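How Does a Robot Know What to Do Next?

By Lesego Buthelezi, for the young readers of the Flaslow science page

Think about the last time you warmed up your lunch. You opened the microwave, you put the food inside, you closed the door and you pushed a button. Did you think about your elbow? Did you tell each finger how much to bend? Probably you did not. Your brain did this work so fast that you did not notice it.

A robot has no brain. It has software, which means a lot of instructions for a computer. In this article we look at three jobs of this software. Engineers call them perception, planning and control. These are big words, but the ideas are easy to understand.

Perception: what is around me?

A camera gives the robot a picture, but for a computer a picture is only a very long list of numbers. The software must find out which numbers belong to a plate and which belong to the table. It also must find out how far away the plate is. This is more difficult than it sounds. A clear cup is one of the worst things, for example, because you look through it and see the table behind.

Sometimes engineers help the computer with a marker. A marker is a square with a black and white pattern, a little bit like the codes you scan with a phone. The computer knows the real size of the square. If the square looks small, it is far away. If it looks squeezed on one side, it is turned. So from one square the computer can calculate a position and also a direction.

Planning: which way should I go?

Now the robot must choose a path. A straight line is short, but maybe the microwave door is in the middle of it. The planning software tries many paths inside the computer, before anything moves, and it throws away the paths where the arm would hit something. It must also put the steps in the right order. First the door, then the food!

Control: am I still on the path?

Control software checks again and again: where is my hand, and where should it be? If there is a difference of 2 millimeters, it sends a small correction to the motors. You do the same when you carry a full glass of water.

Learning from people

It is very hard to write a rule for every kitchen in the world. For this reason many engineers let the software learn from examples. A person does the task by hand while holding grippers, which are like the fingers of a robot, and the movements are recorded. 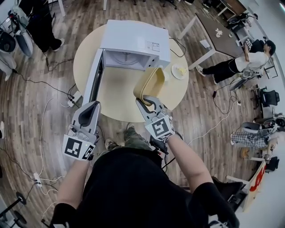
One example is not enough. If the software has seen only one container in one place, it can get confused when you move it a little to the left. Khanyisile Molefe, a programmer who helped me with this article, once worked with 3000 examples for one task. "I still found situations that we forgot," she told me.

Try it at home

You need 2 people, a spoon and an empty cup. One person is the robot and closes the eyes. The other person is the software and may only speak. Try to put the spoon in the cup with 6 commands or fewer. "Take the spoon" is not allowed, you must say how the hand should move. Then change places and try again.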